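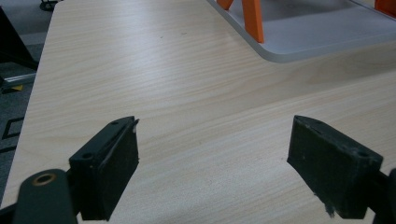 Fig. 2. Hand-held gripper, fingers open over the work table. Check the pads before you budget.

2. Planning and buying

Read before ordering anything. Covers the Indov hand-held gripper, bench use only. Wall and cart mounts are in the Nastex supplement.

Before you start

You need the packing list, a tape measure, and whoever signs for parts. Allow about 23 minutes per station the first time through.

NOTE: The pads are consumables. Not covered by warranty. Put them on their own budget line or they get forgotten till August when stock is low.

2.1 Work out the station

1. Pick the table. Flat, clear top, no wobble. A plain laminate top is fine, no need to buy a special bench.
2. Measure the open floor on the operator's side. Write it on the planning sheet.
3. Check what is next to it. A second table at another height is OK but keep the tool path away from its edge.
4. Move stools and spare furniture out of the reach area. Bright colored items in the background are OK for hand use. For recording, see section 4.
5. Mark where the cable goes. Do this before ordering, cable length can't be changed later.

CAUTION: Do not run the cable across carpet where people walk. Order the longer cable and go around.

2.2 Inspect the tool you already have

Skip if all units are new.

1. Power off. Open the fingers all the way.
2. Look at the inner face of each finger. Frayed corners, a tuft hanging off the pad, pale edge material sticking out: put the pad on the replacement list.
3. Scuffs and dust on the black blocks are cosmetic. Wipe, do not replace.
4. Check the screw holes in the finger blocks. Stripped thread means a new finger, not just a pad.
5. Check the bushing at the end of the linkage arm (bronze-colored ring). It should sit flush. If it turns freely or has play, order the linkage kit.

NOTE: Replace pads as a set, left and right. One new pad and one old one will not close eveny.

2.3 Fill in the order

Per station:

Gripper, hand-held: 1
Pad set, spare: 2
Finger screws, bag: 1
Linkage kit: only if 2.2 step 5 failed
Cable, long: 1 if the floor is carpeted

Send the sheet to Alaoui for the quote. Quotes come back by email, check the part numbers agianst your sheet before you approve.

CAUTION: Nullomano pads look close but the hole spacing is different. Do not order them to save money. They can't be returned once the bag is open.

2.4 After approval

1. File the quote with the station sheet.
2. Label the old pads and keep them until the new set is fitted.
3. Book the fitting time. Go to section 3.

Rev. February 2022. Replaces all earlier planning sheets.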